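Open house at Plenham, and a lot of talk about laundry

Apr 28, 2026

I finally made it to the open house at Plenham, the supported housing program for young adults over on the east side. I'd been meaning to go since March, when Verna Kapoor told me they'd redone the whole second floor. I brought a notebook and wrote in it for maybe ten minutes before I got too busy talking to people (sorry, notebook).

If you don't know the place, it's for people 18 to 24 who are trying to live on their own for the first time and don't have a family home to fall back on. They pay a small rent, they get their own room, and there's a staff person in the building at night. You can stay up to 2 years. There were around 30 of us visiting, mostly social work students plus a few parents, and we got split up right at the door.

My group went with Khoa Nông, who runs the life skills side. I loved how he talks about it! He doesn't use the word "readiness" at all. He says the people who move in can usually cook something and can usually get to work, and what trips them up is the stuff with no deadline on it. Changing the sheets. Calling the dentist. Opening mail. He said one of the first things they work on is picking a spot for the mail.

We saw the kitchen, the study room and the laundry, and then we all squeezed upstairs for a while.
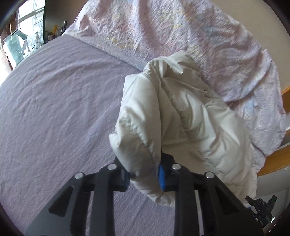
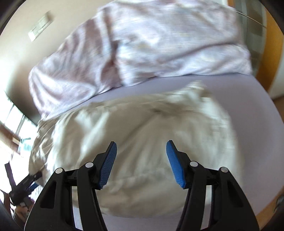

Over coffee I sat with Mỹ Giáp, who moved out of Plenham last year and came back to talk to visitors. She told us the hardest week was the second one. The first week everybody checks on you, and then it goes quiet, and you have to decide by yourself when it's bedtime. She's 22 now and shares an apartment with a coworker. Somebody asked if she felt like an adult yet and she laughed and said on rent day, yes.

That got a pretty good argument going at our table. Seon-mi Sung teaches developmental psych and she thinks we make too much of milestones in general. Her own students all have different lists of what counts - a job, a lease, a kid, paying for your own phone - and plenty of them go back and forth for years. One of the dads wasn't buying it. He moved out at 18 and that was that. I kind of wanted to ask him what his first apartment cost, but Verna beat me to it, and the number he gave made the students groan out loud.

For the record, a one-bedroom near Plenham was listed at 1,897 a month on the board in the hallway, where they post rentals so residents can practice doing a budget with real numbers. I stood there doing the math for my own paycheck and did not enjoy it.

I missed the session on friendships and loneliness, which Ngọc Tôn was leading at the same time as our tour. If anybody took notes, please send them to me. The next open house is in the fall, and parking is easier if you go in from the back street.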